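Zitidberg handling cell – progress report to the Lilov fund, second period

Prepared by Kgomotso Potgieter

Summary

The collection station has been in daily use since April. In this period we recorded 3,147 usable episodes with the two hand-held grippers, against a plan for the whole period of 3,000. Most of our time outside recording went into keeping the station in the same condition from one session to the next, and this report deals mainly with that.

Station setup

The table is unchanged from the first report. It stands on an aluminum rail base, with a foam board laid on the wood as the work surface. We check the position of the board before every session. Two recordings made with a shifted board had to be thrown out, and after that we added the check to the start sheet.

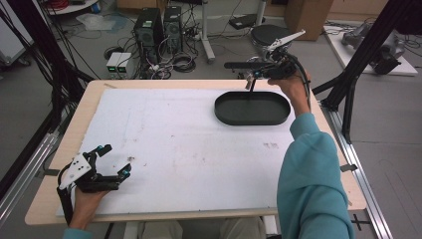

Both grippers are now calibrated every 60 episodes. Before, we did it once each morning, and by mid-afternoon the left unit was reading its finger opening too wide. The fault was traced to a worn set screw. Mthembu supplied replacements for both units and we fitted them the same day. The drift has not come back, but we are keeping the shorter interval until the end of the next period.

Cables

Cable failures cost us seven working days, more than any other cause. Five of those were spent waiting for parts. Each failure was at the strain relief, where the cable leaves the gripper body. We have moved to a softer cable with a longer loop and now hold spares on site – one per gripper, plus a connector kit.

Arm side

The Jatis controller was updated and the arm was homed again afterward. Replay tests on the tray task have started. We don't have enough runs to report a success rate and will include one next time.

Spending and next steps

Parts came in under budget. We ask to carry the remainder over for a second foam board and one spare finger set. The next period covers 60 working days, with replay tests in the mornings and recording after 1 p.m.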